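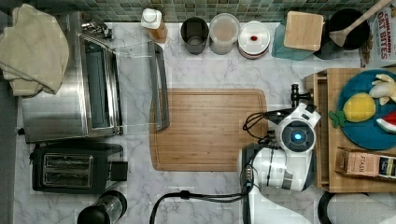 # Maintenance Time Belongs in the Budget

Institutions that operate robot arms in household settings have become skilled at buying equipment and remain careless about keeping it in order. The kitchen cell at Nandis, with its single white arm and marble-patterned counter, shows where the effort should go.

Cables deserve attention first. In a cell of this kind they loop away from the gripper and run across the same surface as the cutting board. A cable that catches on a toaster lever will pull on its connector long before it breaks, and the fault will then be recorded as a software error. Willy Dijkstra, who directs operations at Nandis, required in May that every cable be traced by hand before the first run of the day. The check takes 5 minutes. Objections that this was time taken from productive work were heard and, in my view, rightly set aside.

## Fixtures and Furniture
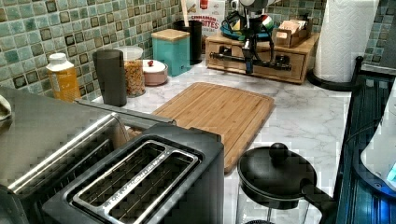 ## What Should Be Required

A bracket fastened to a drawer organizer is only as steady as the organizer. Light wooden furniture can shift when someone opens a drawer or wipes the counter, and knobs tightened on Monday may need tightening again before the week ends. Operators should mark the position of the furniture as well as the position of the arm. They should also return canisters, jars and bowls to an agreed layout before any calibration is accepted.

The Nandis service log now holds 2761 entries. Of the last 70 stoppages, 20 were traced to a loose clamp or a strained cable. Those are faults that a person with a hex key and a written checklist can prevent, and they should not be left to whoever happens to be on shift.

I would therefore ask that any proposal for a new cell name the person responsible for its upkeep and state the hours set aside for that work. Proposals that omit either item should be returned to the applicant. The same rule should apply to cells already in service when their funding comes up for renewal.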